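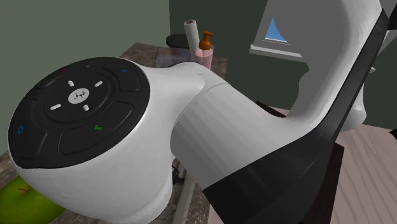 How to read a broadband contract before you sign it

Most of what is printed on a broadband leaflet is there to stop you reading the contract. I have been through a good many of these now, for my own house and for two relatives, and the method below takes me less than an hour. You will need the leaflet, the full terms (a separate document, usually well hidden on the website) and a pen.

Step 1. Get the full terms

Ask for them before you give anybody your bank details. When I rang Flikbridge I was told the terms would come "with the welcome pack", which arrives after you have signed up. I asked again and got them by email the same afternoon. If the person on the phone says they can't send them, ring back and try someone else.

Check that the name on the terms matches the name on the leaflet. Pidaritz sells its service in Hungate under its own name, but the agreement I was sent was with a different company altogether. It may make no difference. I would still want to know who I was going to be arguing with.

Step 2. Find the speed they are promising

The big number on the front is a sales number. Mine said 400. Further down, in the section on service levels, was the figure the company would accept complaints about, and that was 276. That second number is the one to compare with other firms, so write it down and cross out the first.

Look as well for how the speed is measured. Plenty of terms say it is taken at the router with a cable plugged in, so a slow signal in the back bedroom is your own problem. The salesman will offer you a gadget for this at a monthly charge. Say no for now. You can always add it later, and moving the router off the floor costs nothing.

Step 3. Work out the whole cost

Don't compare monthly prices. Add up everything you will pay from the first day to the last:

Monthly charge, times the number of months
Set-up fee
Delivery of the router
Any price rise written into the terms
The charge for sending the router back late

When I did this with two offers that looked almost the same on paper, the "cheaper" one came out 13 pounds dearer. I don't think that was an accident.

Search the terms for the word "increase". If there is a rise partway through, work out the months before it and the months after it separately. If the wording is too vague to put a number on, I treat that as a mark against the firm.

Step 4. Read the leaving section twice

Look for three dates: when the minimum term starts, when it ends, and how much notice you must give. The start is the sneaky one. Some firms count from the day you order and some from the day the line goes live, and there can be weeks between the two.

Then find the early leaving charge. Dolan's terms gave it as a formula with no worked sum, so I wrote and asked what I would owe if I left halfway through. The answer was 300 pounds. Keep any reply like that with the contract. I print mine - emails have a way of going missing when you want them.

Step 5. Be rude about the extras

Free antivirus, free TV trial, free call package. Each has an end date, and most turn into a paid service unless you cancel. If you don't want it, ask for it to be taken off before the order goes through and have that confirmed in writing. If you do want it, put the end date on the calendar with a week to spare.

Step 6. Sleep on it

"This price ends tonight" has been said to me three times by the same company. The price was still there in October. If an offer really does vanish, there will be another along with a different picture on the leaflet.

When you do sign, save a copy of the terms as they stand that day. The version on the website can change, and yours is the one you agreed to.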